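Garolov releases updated moisture and holding guidance for laminated dough products

WASTLEY – Garolov, a supplier of frozen laminated dough to cafés, hospital kitchens and independent bakeries, has released a revised set of technical guidance for the storage, proofing, baking and holding of its butter croissant and small pastry lines. The guidance takes effect in March and replaces all earlier storage cards and carton inserts.

The revision follows a review of customer handling practice carried out at the company's Bamham plant. The review compared product baked under controlled conditions with product returned or reported by customers as pale, flat, greasy at the base or soft within the first hours of display. In most of the reports examined, the fault was traced to the period between removal from the freezer and loading into the oven. Dough formulation and butter content have not been changed.

Storage and thawing

Cartons are to be held at minus 18 degrees Celsius or colder and kept sealed until the day of use. Part-used cartons should have the inner liner folded closed and the opening date written on the end panel. Product that has softened in transit must not be refrozen.

Raw pieces should be set out on lined trays while still frozen and spaced to allow full expansion. Covered overnight thawing in a cool room remains the preferred method. Where pieces are thawed at ambient temperature, trays should be covered for the entire period to limit skin formation, which restricts lift and produces splitting along the seam.

Proofing

Proofing temperature is now set at a maximum of 27 degrees Celsius. Earlier inserts allowed a higher figure for kitchens using steam-injected cabinets. That allowance has been withdrawn. At higher settings the butter layers soften and begin to merge with the dough, and the baked piece loses its honeycomb structure. Relative humidity should be held between 75 and 80 per cent.

Operators are asked to judge readiness by appearance and movement as well as by the clock. A correctly proofed croissant shows visible layers at the cut ends and trembles slightly when the tray is moved. Mini formats reach this point earlier than standard formats and should be proofed on separate trays.

Baking

Fan-forced ovens should be preheated with the racks in place and loaded without delay. Trays are to rest for 15 minutes after egg wash is applied, uncovered, before loading. The door should remain closed for the first two-thirds of the bake. Colour should be taken further than many kitchens are accustomed to: a golden-orange to light brown surface is the target, and a pale yellow band in the expanded layers is acceptable.

Under-baking was the second most common fault in the review. An under-baked piece may look satisfactory at the oven but will compress under its own weight as it cools, and the base will take up fat from the liner.

Cooling and holding

Baked product should be moved to wire racks promptly and left uncovered until cool. Closed containers, domed stands and plastic film trap moisture and should not be used before the core has reached room temperature. Product should not be stacked at any stage.

The guidance sets a maximum display period of four hours for unfilled pieces. Filled pieces are subject to local food safety rules, which take precedence over anything printed on the carton. Kitchens in humid coastal areas may find that texture declines sooner and should bake in smaller batches through the morning.

Unsold plain product may be refreshed once in a moderate oven. Microwave reheating is not recommended for any laminated item, as the crust toughens on cooling. 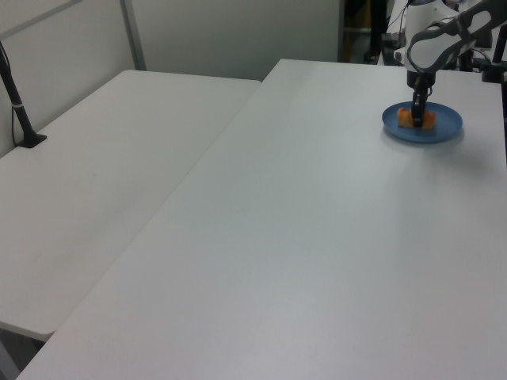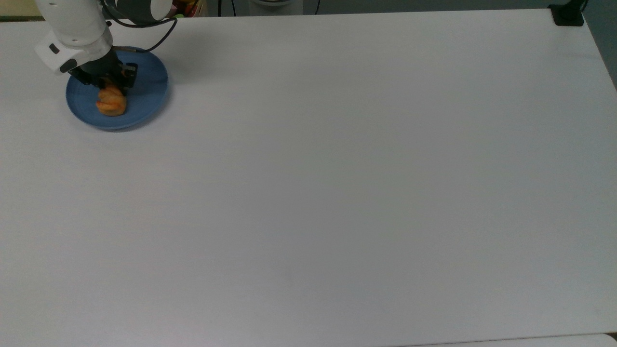 Plating and service

For table service, a flat or shallow-rimmed plate is preferred to a bowl or a deep dish, so that steam can escape from the sides of a warmed piece. Plates should be dry and at room temperature. Paper doilies and napkins placed beneath a warm croissant retain moisture against the base and are no longer shown in the company's service material.

Packaging and documentation

Cartons carrying the revised instructions can be identified by a grey band on the short end panel. Existing stock in the older carton remains suitable for use until its marked date, provided the new instructions are followed. Distributors holding more than 40 cartons of older stock may request replacement inserts at no charge.

The first print run comprises 3,000 wall charts in two sizes. A further 1,000 have been set aside for training organisations and vocational colleges. The charts are printed on wipeable stock and cover storage, proofing, baking and holding on one side, with a fault-finding table on the reverse. Orders for Nyaga, the company's reduced-salt range, will include a supplementary sheet, as the lower salt level shortens proofing time.

Customers with standing orders will receive one chart per delivery address with their first March consignment. Additional copies may be requested through the regional distributor or from the Bamham dispatch office, open from 6 am.

About Garolov

Garolov manufactures frozen laminated and enriched doughs for the food service sector. Its production plant and test bakery are located at Bamham, with sales and administration at Wastley.

Media enquiries should be directed to the Wastley office during business hours. Technical enquiries should include the carton batch code, oven type and proofing method.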